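Farden review: a slow, cold mystery that works best in short sittings

Played on PC, standing and seated. Also available on standalone headsets.

Farden is a first-person puzzle adventure built for VR. You play a relief engineer sent to Pamora, a weather station on an island where the crew has stopped answering the radio. The power is out, the doors are locked, and most of what you do for the first hour is open cabinets, read notes and get the heat running again.

The game comes from Bralis, a small studio whose last release was a flat-screen puzzle game. Maite Miranda wrote the script and Afiq Hartono composed the music. You can tell it's a first VR project in some places, mostly the menus, which float too close to your face and can't be moved.

The puzzles are good. Nearly all of them are physical: fuses, valves, tape reels, a radio mast you have to turn by hand while listening for a signal. Objects have weight, and two-handed lifting works well once you learn to grip before you pull. I got stuck twice, once in the pump room and once on the antenna puzzle, and both times the answer was in a note I had already picked up and not read. The hint system is a voice on the radio, a dispatcher named Arrieta, and she gives you a nudge without telling you the solution.

Combat is the weak part. There are two long sections where something is hunting you through the station, and you get a flare gun with six shots. Aiming is fine. Reloading is not, as the flares sit on your left hip and the game often reads that reach as a grab for your flashlight. I died more from that than from the creature.

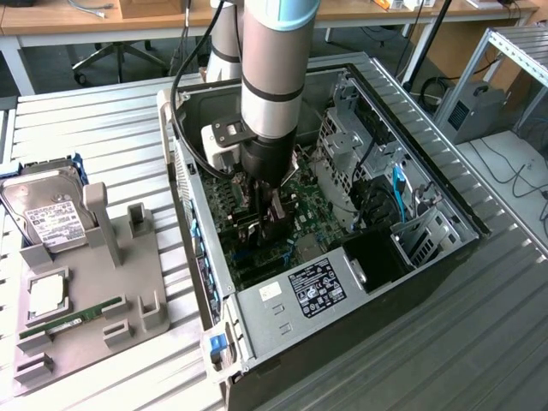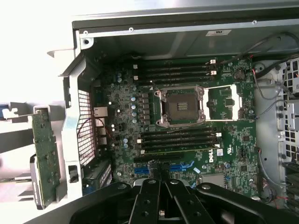

Can you play Farden sitting down?
Seated mode is in the comfort menu and raises your height to match a standing player. Everything in the story can be reached that way, though the low cabinets in the pump room are easier if you also turn on distance grab.

Comfort options are otherwise solid. You can pick teleport or smooth movement, snap or smooth turning, and a vignette with several strengths. The ladder sections made me a little queasy with smooth movement on, so I switched to teleport for those and had no more trouble.

Performance was steady for me apart from the snowstorm on the cliff path in chapter four, where the picture stuttered until I turned the particle setting down one step. Loading between chapters is quick. Saves are automatic and happen only at doors, so leave a few extra minutes before you need to stop. I lost most of the antenna puzzle by quitting in the middle of it.

The sound is excellent. Wind comes through the walls at different pitches depending on which room you're in, and after a while I could find my way around by it. Wear headphones if your headset has weak speakers.

The story took me six hours. There are 52 logbook pages hidden around the station, and finding all of them unlocks a second ending. I finished with 20 and don't plan to go back for the rest, but the first ending held up fine without them.

Good: puzzles, sound, comfort settings
Bad: reloading, menus, saving only at doors

Worth buying if you like puzzles and can put up with two frustrating chases. If you want mainly action, skip it.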